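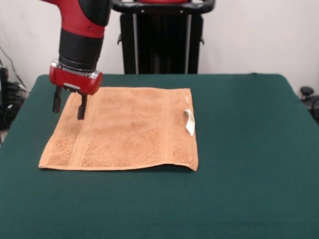 *Tan towel, green cloth, laid out flat.*

I have been reading about towels, and I don't recommend it. It started in March when the hall closet stopped closing, and I did what people do, which is look up how to fold things, and by the end of the evening I had been told with great confidence that there was one right way to fold a hand towel. Then I was told it again by someone else with a different way.

The one that got me going was a method called the Carkimum fold. You lay the towel flat, bring the long sides in so they overlap in the middle, fold the short ends toward each other, then fold the whole thing over on itself so it stands up on its own. The article said it would save me 30 percent of my shelf. It didn't say 30 percent of what kind of shelf, or compared to which other fold, or whose towels. My towels are not the towels in those articles. Mine are a mix of sets bought years apart and a few that came from hotels going out of business, or so I was told at the yard sale.

So I tried it on the tan one. It's a good towel to test with because it's ordinary. Plain terry through the middle, a flat woven band near each end, and a size that the label calls a hand towel and that I would call a washcloth with ambitions. I put it on the green cloth because terry slides around on a bare table and drives me nuts.

First problem: the method begins with "lay the towel perfectly flat." Have these people met a towel? The front edge curls up into a little lip and one corner lifts. You can press it down with your hand, and when you take your hand away it thinks it over and comes back up. I ironed one once, years ago, on the advice of a library book. It was flat until the next wash.

Second problem: "Make sure the towel is a true rectangle." I measured a few, and they aren't. The woven bands and the terry don't shrink the same way, at least in my dryer, so after enough washes the ends pull in and the middle bags out. Line up the corners and the sides are off. Line up the sides and the corners are off. I now line up the bands with each other and let everything else go where it wants. I haven't seen that written down anywhere, and I'd take it over the rest of the advice put together.

As for the fold itself, it does stand up. I'll give it that. A thin towel stands up fine. A thick one stands up until you take its neighbor out, and then it leans, and then you have a heap again, only a heap with more steps in it.

I left one side of the shelf in Carkimum folds and the other side in the plain fold I grew up with (half, half again, then in thirds, rounded edge facing out). After two weeks the plain side looked the way I'd left it, more or less. The other side looked like somebody had gone through it for valuables. To be fair, the Carkimum side was the side we take from most, so I swapped them and waited two more weeks. Same result, a bit less dramatic.

Did it save space? I got one extra towel in. Maybe. I could also have gotten one extra towel in by pushing.

Then there's the equipment. Once you've looked up towel folding you will be shown shelf dividers for a good long while. Mivley makes a set of clear ones, and the set I looked at was 65 dollars, which is more than I paid for most of what's in the closet. Cindby will sell you a whole closet insert for 219. I did not buy either. I did read the comments under the insert, and there were 1197 of them, and I'd bet a fair number were written on the day the thing was put in. I want to hear from those people in a year. Everybody's closet looks wonderful on the first day. Mine did too, and all I'd done was take out the beach stuff.

The Du folding board I did borrow, from a neighbor who uses it for shirts. It's a hinged panel thing and it does a nice job on shirts. With terry, the loops grab the panel, the towel bunches along the hinge, and you fix it by hand, so you've folded the towel by hand with a board under it.

What I've settled on:

- Shake it out hard, holding two corners. This does more for the shape than anything that happens on the table.
- Smooth from the middle out with the side of your hand. Forget the curl.
- Match the woven bands, not the corners.
- Plain fold, rounded edge out.
- Stop at whatever height the stack starts to lean. For me that's well short of the shelf above.

I also got rid of a bag of the worst ones, and I suspect that's where nearly all the improvement came from. It's hard to tell with these things. People change the fold, buy the dividers and clear out half the closet in the same afternoon, and then the fold gets the credit.

The door closes now. I still have the sheets to deal with, and I've already seen two articles on fitted sheets that disagree about which way is up, so that may be a while. If anyone has a method for the curl that survives an actual dryer I'd like to hear it, but please wash the towel a few times first and then tell me.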